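Section 3: Squaring up the frame and fitting the clear bits

Right, you've got your Prasar kit unpacked and your rails sorted into pairs, so we can get to the part I enjoy most. Set aside an evening for it (I usually start after tea), and clear yourself a proper flat surface. Lise Paquette built hers on a carpet and we had to take the whole lot apart again, so please don't!

1. Lay the four rails out flat in a square, grooves running along their length.
2. Slide the nuts into the slots now, before you close the corners.
3. Join the corners finger-tight. No spanner yet.
4. Measure corner to corner, both ways. When the two figures match, you're square.

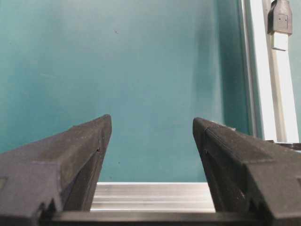
Do I need to tighten the corners before I check the diagonals?

Leave them finger-tight until both diagonals match, then nip each corner up a little at a time, going round the square. I do 3 passes and measure again after each one.

5. Fit the clear brackets at the corners, then start on the pegs and blocks.
6. Leave the protective film on until each piece is where you want it - fingerprints show up terribly on clear plastic.

Caution: the clear parts will crack if you lean on the screws. Stop as soon as the piece no longer wobbles. Spares are part number 1169, and Sawsan Haddad on the Prasar desk will post them out if you ask nicely.
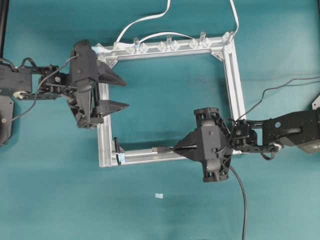 Spacing is where most people write to me, and my advice is to dry-fit the whole row before you tighten any of it. I like my pegs spread along the rail with the faceted diamond blocks in between, and one peg right up in the top-right corner by the bracket. Keep your white cables slack near the top rail as well, with enough of a loop that nothing pulls on the plastic when you shift the frame.

Note: if a block sits crooked, back the screw off and start again, as forcing it round will mark the slot.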